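Does a prettier simulated kitchen make for better robot training?
Project report, second-year group work, robotics option
Judit Illés, Kristóf Rácz, Shuk-fan Chiang
Supervisor: Judit Dobos
March 2018

1. What we were asked to do

Our supervisor gave us a claim to test. The claim, which comes up often in talks and in student theses, is that a household robot trained in a varied and detailed simulation will cope better with rooms it has never met. We were to test it with the Luvalano simulator, which the department already had a licence for, and a humanoid model with two articulated hands.

We started out doubtful and we are still doubtful, though for different reasons. At first we suspected that the extra detail would do nothing. Now we think it did something, but that our way of measuring could not tell us what.

2. The rooms

Every room came from the same generator, a set of scripts called Stostatier, written by Clifford Fortin for an earlier project and patched by us. It picks a room layout and places furniture, then gives each surface a material. We made two sets from it. The "plain" set uses one floor material, one wall colour and no decoration. The "rich" set draws floor, wall, cabinet and seat materials separately and adds small objects to the worktops and tables. Lamps and reflections are also switched on.

The materials are drawn with no thought for taste. Kristóf spent two evenings trying to write a rule that would stop floors from changing colour halfway across a room, and then we decided to leave it out. If the claim is about variety, it seemed wrong to trim the variety by hand. Whether a robot learns anything useful from a floor no real flat would have is a question we come back to in section 5.

The robot always starts standing up with its arms at its sides, at the edge of the furnished area. From there it has to walk to a named piece of furniture and stop within reach of it. We left grasping out. The walking part was enough trouble.
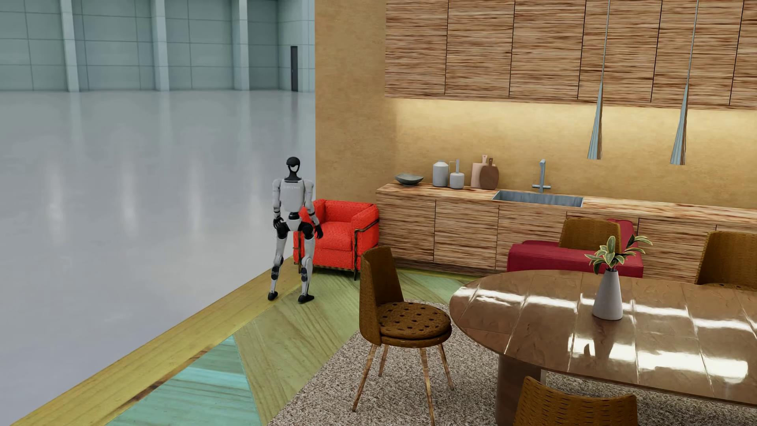
Figure 1. Simulated robot at the border between the hall and the kitchen-dining area, rich set.

Rooms like the one in Figure 1 caused most of our arguments. A shiny floor with streaks of light on it is hard for the depth estimate, and a glossy table top is no easier. Shuk-fan thought such rooms should count double, as the hard cases. Judit I. thought they should be thrown out, on the grounds that the simulator's reflections are not physically right anyway. We did neither and treated all rooms the same.

3. Method

We trained the same walking policy twice, once on each set, with the same settings and the same number of steps. Each set had 504 rooms. For testing we used 11 rooms modelled by hand by another student group, the Walitz rooms, which neither policy had seen. Each policy got the same start positions and the same targets.

A run counted as a success if the robot stopped within reach of the target without falling or touching anything on the way. A run in which it brushed a chair leg was a failure, which is strict, but we could not agree on a softer rule that we trusted.

We would have liked to repeat the training with several random seeds. The shared machine was booked out and we managed one seed per set. Please keep this in mind for everything that follows.

4. Result

The policy trained on rich rooms did better. It succeeded in 94 per cent of the test runs, and the plain policy was clearly behind it. When we showed this to our supervisor we were rather pleased with ourselves, and she asked how many of the rich policy's failures came from the same room. All but a handful did.

That room has a narrow gap between a sofa and a low table. The plain policy failed there too, but it also failed in rooms with patterned rugs, where it tended to stop at the edge of the rug as if it were a step. The rich policy walked across.

So the plainest reading of our result is that a robot trained with patterned floors is not put off by patterned floors. This is true and also not very surprising. It does not show that lamps, vases or striped cupboards on the wall had any part in it.

5. What we do not believe about our own result

First, the seed. One training run per set is thin, and Judit Dobos told us about a pair of earlier runs on the Szilágyi cluster where only the seed was changed and the gap was nearly as large as ours.

Second, we changed too many things at once. The rich set differs from the plain one in floor, walls, seats, lighting and small objects. If we had changed only the floor, we might have had the same score for a fraction of the rendering time. We think this is likely but we have no numbers for it.

Third, the test rooms are simulated as well. They were built by other people, which helps, but they run in the same simulator with the same contact model for the feet. A policy could be learning the habits of Luvalano and we would not notice. Nothing in this report says how a real robot would behave in a real kitchen, and we would ask readers not to quote the success rate as if it did.

Fourth, oddly coloured rooms may help for the wrong reason. If colour never means anything, the policy may learn to ignore it. That is fine for rugs – less fine for a glass door with a warning strip on it.

6. What we would do next

Judit I. has already split the generator's settings so that floor materials can be varied alone, and Kristóf has a booking on the shared machine in July. The plan is to run floor only, lighting only and small objects only, with several seeds each and the same test rooms. The narrow gap will stay in the test. Shuk-fan wants a softer rule for light contact as well, and will rescore the old runs under both rules so the figures can be compared.

The patched scripts and the list of start positions are in the group folder. The rich set takes up most of the space, so please ask Kristóf before copying it.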